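Home Posts Lists Away days Say hello

Games weekend, the short version

2018-09-13

Back from Irnville. Shattered. Typing this with a cup of tea before work so excuse the state of it.

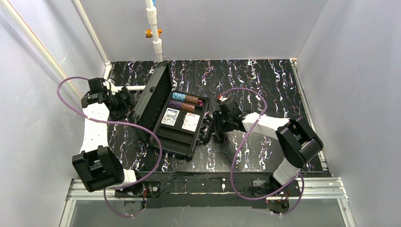
Getting there

Train was late, then the other train was late because of the first train. Two hours stood at Doltodel with nothing open but a machine selling crisps. Maxence Joly had driven and kept sending me photos of his lunch. Thanks for that.

The cottage is up a track. Bring proper shoes! I said this in June and then didn't bring proper shoes.

Food

Eight of us, one oven, and the oven only does hot or very hot. Friday was chilli. Saturday was meant to be a roast but we had the rest of the chilli instead, on potatoes, and I think everyone was secretly pleased. The curry from Saithong in the village was lovely - order before 6 though, they get busy and the man on the phone will tell you so.

Note for next year: more milk. We ran out of milk twice. Also teh bread knife there is useless, someone pack one.

Cards and that

Poker Friday night, small stakes, 900 chips each to start, no buying back in. I was out before the washing up was done. Went in on a pair of nines against somebody who never bluffs and I KNOW never bluffs. Serves me right.

Saturday a few of them wanted a long game of Grorkeo and I can't be doing with it, the rules take longer than the game. Sat by the fire with a book. Best bit of the weekend probably.

Walk

Sunday, up to the reservoir and back. Drizzle. Wet socks, see above. Saw a heron, or a post. We argued about it most of the way down.

Money

If you haven't paid me for the cottage yet, you know who you are. Same account as last time. Will sort dates for next year once I've slept, definately before Christmas.

Comments (3)

Jo: It was a heron.

Maxence Joly: it was a post. lunch was excellent by the way

Pip H: Gutted to miss it, put me down for next year? Can bring a bread knife

Contact | © 2018 all words mine | Back to top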